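Mitiku Teshome has managed waste contracts for shared office buildings in Hernden for 10 years. Most of his work, he says, is arithmetic: how many bins, how large, and how far apart.

The Kestanard building, which he took over in July, had 40 desks and a bin beside nearly every one. "A bin at each desk is collected whether it holds a single tissue or a full lunch," he said. "You pay for the liner and the walk either way."

He removed the desk bins and set up shared points by the stairs and in the kitchen. Over the first quarter the building sent out 2266 kg of general waste. He declines to compare that with the previous tenant's figure, as the earlier loads were never weighed on site.

## Cups

Paper cups are his main difficulty. Most have a thin plastic lining, and the mill at Zullville takes them only as a separate stream, emptied and stacked. "One cup with coffee left in it will spoil a bag of office paper," Teshome said. "If a cup goes in with wrappers and film, I book it as general waste. I do not pay anyone to pick it out."

He favours open buckets over lidded bins for general waste, on the grounds that people look before they drop something in.
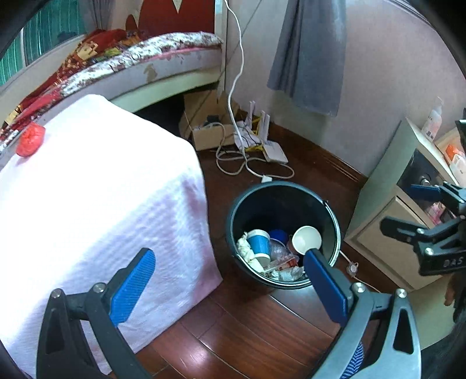

## Collection

General waste leaves every 24 hours, at 6 pm. Cups wait until the rack is full. The haulier, Seyoum, charges per lift, so a half-full container costs the same as a full one.

Asked what he would change next, Teshome named the labels. The present ones list materials. He wants them to list objects, in larger type, and fixed at eye level on the wall.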